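Home > Who we are > About us

About Flasemora

Flasemora helps small and mid-sized firms plan and budget for robots. We started in Drilthorpe with two people and a rented desk, and we still work from the same building. We do not sell robots and we take no commission from those who do. Customers pay a fixed fee for a plan and a costed equipment list.

What we do

Most of our work comes before an order is placed. We measure the job, model it on a computer and check whether an arm of a given size can reach what it needs to reach. Table size, rack position and the space left for people all go into the model — moving a rack costs nothing at that stage.
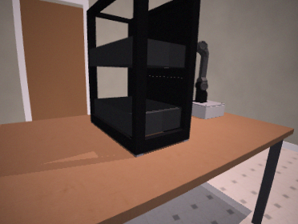
Simulated layout: rack on a table, robot arm beside it.

The budget follows from the layout. Ours list the arm, gripper, mounting, guarding, wiring, training and spares on separate lines, so a finance department can see what can wait until next year. To date we have completed 137 plans for 41 customers.

We also look at the layout from overhead, with the arm reaching across to the rack. Drarden, a customer that services rack equipment, asked for this view in its first plan and we have kept it in every one since.
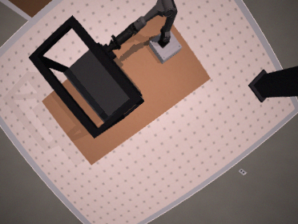 Working with us

A first call is free. After that we visit the site, agree the task in writing and send a draft plan for comment. Figueiredo, our sister office, handles lease and finance comparisons for customers who would prefer not to buy outright.

Bookings for site visits are open up to the end of September.

Page last updated: Tuesday, April 30, 2024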